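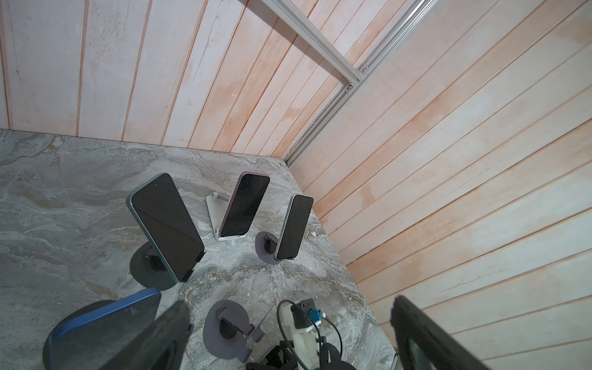 *Phones and stands on the bench, seen from the wrist camera.*

# About Plurnport

We teach robots by doing the job with them. Somebody takes the controls, picks up a phone, sets it on a stand, lets go. Then again. And again, a bit to the left this time. The robot gets the arm motion and the camera view from every try, and we train on that.

Small shop. Started by Aisyah Pangaribuan and Yusri Pattinasarany in a rented unit with one arm and a very bad chair. Now there's 6 of us and 4 arms. Better chairs.

## What we do

- Remote control sessions, operator at a desk, arm on the bench
- Hand guiding, where you grab the arm and just move it
- Cleaning up the recordings after (the slow part)
- Custom benches. Send us your parts, we'll build arond them

Mostly small stuff people handle every day. Phones, stands, cables, brackets. Cables are still a pain. Current library is over 69 tasks, and Hidayah Gunawan keeps the list, so ask her before you ask for a new one, it may be in there already.

## How a session goes

Operators work in pairs, one driving, one resetting the table. Swap after 2 hours, no exceptions. Dropped phone? We keep the recording and mark it as a miss. Don't restart, don't delete. Tirta Nugroho checks the marks at the end of the shift and will send them back if there sloppy.

Our recording software is called Zollanon. We wrote it, we fix it, we complain about it.

## Work with us

Hiring operators for September. No robot background needed, steady hands help. Training is paid. Sugeng Santoso runs it and answers the jobs mail, usually before lunch.

Visits by appointment, ring the side door.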